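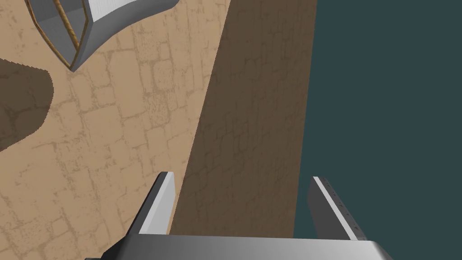

Re: [gesa-planning] Equipment request for next year, please comment

I've read the request twice now and I'm still not ready to put my name under it. Most of what follows is questions. A few are complaints. I've kept the relevant part of the earlier message so people who deleted it can follow along.

Bujar Obradović wrote:
> Hi all,
>
> The window for equipment requests closes at the end of August, so I'd like
> to get agreement on the list before then. What I am proposing for Gesa:
>
> - 2 arms with Dovex grippers, ordered through Palacios
> - 4 seats of the simulation package, at $799 per seat per year
> - one workstation to run it on, price still to come
>
> The simulation work at Studine is going well enough that I think we can
> defend both arms. We have 2000 simulated grasp attempts logged and the
> success rate is high. My view is that most of the risk is gone and the
> hardware can be ordered in one go. Palacios says the quote is better if we
> take both arms together.
>
> If anyone objects please say so this week, otherwise I will assume we are
> fine.
>
> Bujar

OK, I object, at least to the order in which this is being done. Going through it:

1. The 2000 attempts

I don't doubt that they ran. I'd like to know what they were attempts at. The log sheet has a column for success and no column saying what the object was or where it started, and when I asked what counts as a success I got two different answers from two people in the same room. One said the fingers closed on the object. The other said the object left the surface and stayed off it. Those are a long way apart, and only one of them is worth spending money on.

Also, how many of the 2000 are the same attempt with the lighting changed? I have nothing against that as a training method. It shouldn't go into a budget request as if it were 2000 separate pieces of evidence.

2. What a good grasp in the simulator tells us

I spent an afternoon going through the wrist views. The one I keep going back to has a long flat gray blade up between the fingers, pressed against the right one. It looks very convincing until you look at the rest of it. The shadows on the wood come out in stair steps. That's a rendering matter and I can live with it, but if the shadows are that coarse I start to wonder who chose the contact settings, and whether they got any more care.

Thin flat things are exactly where I expect trouble. In the simulator friction is a number somebody typed in. On a bench we'll have pads that wear, metal with a bit of oil on it, and a part that pivots in the fingers when you lift it away from its middle. A still like that one can't tell me if the blade would swing, and neither can the success column.

So before anyone says "most of the risk is gone" again, I'd like to see the friction values varied over a wide range and the success rate printed next to each. It costs nothing but machine time, and we already have the machine time.
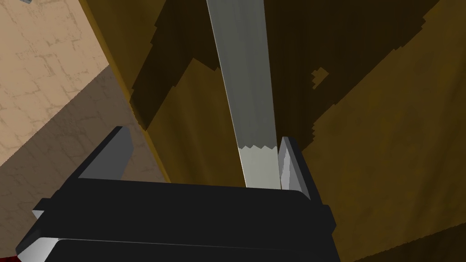

3. The seats

Four seats at $799 a year. Who are they for? I can name the people at Studine who open the package every week and I don't need my second hand to do it. If two of the seats are for people who "might get into it", let them share one until they do. Palacios told us at the spring meeting that seats can be added partway through the year at the same price. If that has changed I'd like it in writing.

And it's per year. The request shows it once. Anyone reading the sheet will take it for a one-time cost, and then we'll be back next August asking for it again and looking careless. Please move it to the recurring section.

4. The arms

My main objection. Buying both together gets us a better quote, fine. But the quote doesn't include mounting, guarding, a spare set of finger pads, or anybody's time to set it up. Last time we bought from Palacios the extras arrived as a separate invoice after the budget had closed, and we paid for them out of the travel line. I'd guess a fair number of you remember which trips didn't happen.

I'd buy one. Put it on the bench, pick a small set of the same flat parts we've been grasping in simulation, run them, and compare. If the real numbers land anywhere near the simulated ones I will write the justification for the second arm myself. If they don't, we've kept half the hardware money and can have a sensible talk about what to do with it – maybe different fingers, maybe a different job for the arm altogether.

I asked Palacios how long the two-arm price holds. The answer was "for now". I'm not going to plan around "for now".

5. The grippers

Has anyone compared the Dovex finger opening with the widest thing we intend to pick up? I can't find it in the request. The simulated grippers I've seen in our wrist views don't all look alike, either. One is silver-gray with thin plate fingers and another is a boxy black thing. Which of them is supposed to stand in for the Dovex? If it's neither, then the 2000 attempts are about a gripper that we aren't buying, and that needs to be said in the request before somebody on the finance side asks.

6. The workstation

"Price still to come" can't go in. Put a number on it or take it off the list. The current machine is slow but it does finish its runs overnight, and I haven't heard of a deadline that was missed over it.

What I'd agree to today:

- one arm with one gripper, with mounting, guarding and spare pads on the same quote
- 2 seats, listed as recurring
- no workstation this round
- the friction sweep, written up in a page or so, sent to this list before the order goes out

I know "say so this week, otherwise I will assume we are fine" was meant to keep things moving, but several people on this list are away in August and silence from them doesn't mean much. Could we leave it open until they're back, or at least until the Studine people have answered point 1?

Bujar, if I've misread the log sheet, send me the raw files and I'll go through them. I can take a call any day after 2.

K.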